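Brandell two-arm kitchen set: what to plan and budget before you order

The Brandell set is sold by Skullell to schools, small laboratories and test kitchens who want to try two-arm work at a normal counter. Many customers write to us first with the question of price. We prefer to begin with the room, as the room often decides which parts you need, and so also the price.

What is in the set

You receive two arms with wrist units, two parallel grippers with black fingers, the cables for each arm, one control box, and a head camera with its own mount. The body section comes already assembled. A paper manual is in the first carton, and we ask you to open this carton before the others.

The set does not include a computer, a table, or any kitchen items. We stopped selling the bowl and cutlery pack last June. It was more expensive than the same things from a shop near you, and customers wanted to train with their own things anyway.

Planning the room

Measure the counter and also the floor in front of it. The body stands at the front side and the elbows need free space to the left and to the right. We advise 200 cm of clear width. If your kitchen is smaller, please send us a drawing with the measures and we will check it without charge. Chairs and bins can stay in the room, but they should be outside the path of the arms.

The control box uses a normal wall socket. Please do not put it on the same extension lead as a kettle or an oven. One customer did this for several weeks and had many stops which were hard to explain, and our service person had to travel twice.

The floor must be level. Tiles are fine. On soft carpet the body can move a little when both arms reach far, so a hard board under the base is necessary.

Budget

For the current price, ask for an offer with the reference 243. This offer shows the set, the transport and the first day of training on separate lines. Many buyers need to give these to different departments, so we made it this way.

Beside the offer, you should keep money for these points:

Spare finger pads. They wear faster if you handle glass and metal cutlery than if you handle only plastic. One set of pads is in the carton, and we suggest to order a second one together with the arms, to save a separate delivery.

Cable sleeves. These are optional. The cables run along the arm on the outside, and a sleeve makes wiping easier in a kitchen where people also cook.

Your own working time. This is the cost which is most often forgotten. Somebody has to set out the counter, put things back between the runs, and wash them. In our own test kitchen in Brirkby, Tayla Ruddock keeps a half day free for this in every week with recordings, and she tells us it is not too much.

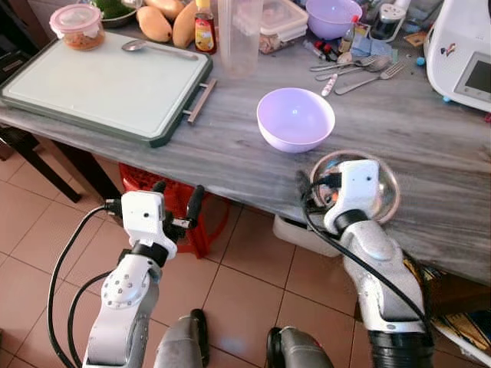

We also recommend that you buy the kitchen items before the arms arrive. Take bowls of different materials, for example clear glass and coloured plastic, and use real food containers with lids. An arm which has met only plastic bowls will not prepare you for the day when you give it glass. Buy doubles of everything which can break.

Delivery and service

Delivery time is seven weeks from the signed order. The set comes on one pallet and two persons should be present to receive it. If you have stairs and no lift, tell us before, please, and not on the day.

The guarantee is for two years and covers the joints, the wrist units and the control box. Finger pads and cables are not covered. Repairs are done by Shimada, our service partner, who can lend you one arm while yours is in the workshop. The loan is free in the guarantee time. After this there is a weekly fee, and you find it in the service sheet.

Renting first

If you are not sure, you can rent the set for one month. Half of the rent is taken off the price when you buy afterwards. Training is included in the rent, but the transport in both directions is not.

Page revised 17 Feb 2026

7 shares | 0 comments

Skullell sales and service, Brirkby | Contact us | © Skullell | Back to top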